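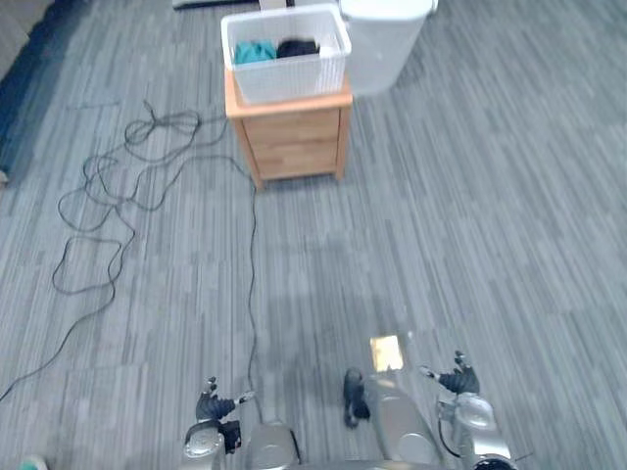
How to compare two robot hands on a basket pickup

Ukura bench notes, updated 17 May 2023

Use this procedure when you have two sets of multi-fingered hands and need to decide which one stays on the robot. It takes most of an afternoon, including the swap. We wrote it at our Pridusville shop while testing the Hagedorn hand against the older Tustport one.

What you need

A low nightstand or similar table, a plastic basket with slotted sides, and a couple of folded cloths to go in it. Slotted sides are a harder test than smooth ones. Fingertips can slip into the openings and catch on the way out, and you want to know that before you choose.

Setup

1. Put the nightstand on the floor in front of the robot, within reach of both arms. Mark the position of its feet with tape.

2. Set the basket on top with the long side facing the robot. Fold the cloths the same way every time and put them toward the back.

3. Check the head camera view. You should see the whole basket and both hands in their start pose, with the fingers spread.

4. Look at your cables. Any slack on the floor should be out of the path of the arms and the base. Check again after each hand swap.

5. Save the start pose in the controller. Our config slot is 2221, but any free slot will do.

Running the trials

Start with 12 slow practice runs per hand and throw those results away. Then do 100 scored runs with each hand at the same arm speed. Each run is a two-handed grip on the basket rim, a short lift, a hold, and a return to the nightstand.

Score each run as clean, recovered or failed. A recovered run is one where a finger slipped but the basket stayed level. If a fingertip gets stuck in a slot, stop the arm and open the hand by jogging the joints one at a time. Do not pull back with the wrist.

Log motor temperature at the end of every block. If one hand runs hotter, let both cool to the same reading before you go on.

Reading the results

Compare failed runs first, then recovered ones. If the hands differ by more than 2 failures, repeat the scored runs with the order reversed before ordering parts. Our March test changed its result when we did this, and the cause was a loose wrist screw.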